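Two-person carry rules when one of the two is a robot — what do you use?
Board: Shop Floor Practice

fimard_ops
Posted Aug 5, 2022
Rewriting our handling sheet for shared carries. Person on one end, robot on the other, small tables mostly. Old sheet is from Delorme and only covers fixed arms behind a fence, so useless for this. Draft so far:
Person calls the lift. Always.
Person never walks backward.
No carry over 3 meters without a set-down.
Robot does not let go until the person says "down" AND the legs are on the floor.
What am I missing?

tallgirl_maint
Thumbs. Put in a line about thumbs. On top where you can see them, never wrapped under by a leg or a rail.

Lorkell_Pete
Disagree with the backward rule. Somebody has to go backward unless you both sidestep, and sidestepping with a table is how I did my knee. Let the person go backward, slow, with a clear path checked first. Robot going backward is worse, ours has zero rear view.

fimard_ops
Ours sidesteps ok. But fair, I'll reword it. "Path walked and cleared before the lift" maybe.

quietcrane
3 meters is way too short. You'll have people setting down and picking up all day and the pick up is where stuff goes wrong. We logged 408 shared carries in July and every single problem was in the lift or the set-down. None in the walking part.

tallgirl_maint
what counts as a problem

quietcrane
Slip, early release, anyone saying stop. 298 clean ones, the rest had something, mostly tiny.

Lorkell_Pete
That's over a quarter with something!! Not sure I'd be quoting that as a case for longer carries.

quietcrane
It's a case for fewer lifts. Read it again.

fimard_ops
ok both of you. What about grip on the robot side? Vimala Naidu wrote our first version and she wants "thumbs over, fingers under, one hand each side of center" for the robot, same as for people. I think it's too picky, grip should depend on the piece.

tallgirl_maint
I'm with Vimala. If the person can glance across and see both robot thumbs on top they know it has hold. Fingers underneath you can't check from the far end.

fimard_ops
Her pic from the draft, grip page:
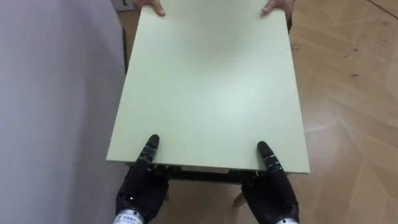 Fig. 2 — Shared carry, green top. Robot thumbs over the near edge, person on the far edge.

Lorkell_Pete
Ok that's clearer than the wording. Robot hands are a bit close together for my taste, I'd go wider on anything heavy. And it's got a wall or panel right up the left side, so add a clearance rule. Elbow room both ends, a hand's width from the wall isn't enough.

quietcrane
Agree on clearance, first thing we've agreed on. Also who has the stop? We had a Fludwood table and two people both yelling different things at the robot. One caller. Everybody else can say stop but only stop.

fimard_ops
Good one, stealing that. So "anyone can stop, one person can start".

tallgirl_maint
And stop means hold, not drop. Spell that out. You'd think it was obvius but our old sheet said "cease all activity" and somebody took that to include the grip.

Lorkell_Pete
lol yes. Hold position, keep grip, wait for caller.

fimard_ops
Distance rule then. Going to leave the 3 meters in for new people and drop it once they've been signed off. quietcrane can live with that?

quietcrane
Don't love it. About 1,000 carries from now you'll take it out. But fine for new people.

fimard_ops
Will post the new verison when Vimala's been through it. Still want opinions on gloves, we go back and forth.

tallgirl_maint
Gloves for raw edges, bare hands for smooth tops. Ask three people get four answers though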